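Border Talks and the Crossing at Parnwood: Frequently Asked Questions

Last updated Sat 7 March

This page answers the questions we get most often about the talks between Gultine and Pernside. It covers the crossing, the Vasić Plan and the vote in October. It is not legal advice for travelers.

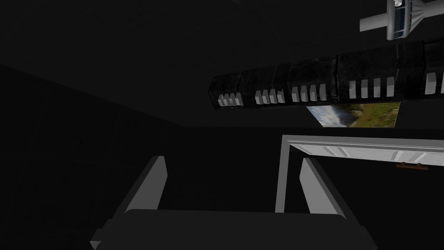
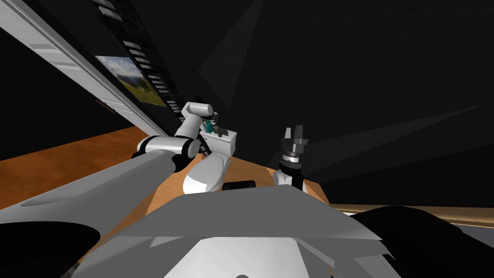 Computer-rendered views, both with a dark background.

What are the talks about?
Three things are on the table: who runs the crossing at Parnwood, how customs income is shared, and what happens to people who live on one side and work on the other. Fishing rights were dropped from the agenda after the first round.

Who is taking part?
Delegations from both governments. The town of Parnwood has an observer seat, so its representatives can listen and submit papers but cannot vote on a text.

What is the Vasić Plan?
It is the draft both sides are working from. It would put the crossing under a joint office for 2 years, with each side supplying half the staff. After that, either government could ask for a review. The plan does not change the border line.

Is the crossing open now?
Yes, for people on foot and for cars with a local permit. Trucks over the weight limit still have to use the coast road, which adds 192 kilometers to the trip.

How many people cross each day?
The last count, taken on a working day, was 510 in both directions. Market days are busier. No separate figure is kept for them.

Do I need a permit if I live in Pernside?
You need one to drive across. Residents on foot can use an identity card. Permits already issued stay valid until the date printed on them, whatever the talks decide.

Why does Gultine object to the customs clause?
The draft splits income evenly. Gultine says it paid for most of the road and the inspection sheds and wants that counted. Pernside says those costs were settled in an earlier agreement. The two sides have exchanged papers on this, but neither has published its figures.

Are there troops at the border?
Both sides keep small posts. The draft would move them back around 100 meters from the crossing building. Police would stay.

What happens in October?
Both legislatures are due to vote on the final text, if there is one. If either votes no, the current rules stay in force and the joint office is not set up.

Can the public read the draft?
A summary is available at town offices on both sides. The full text has not been released.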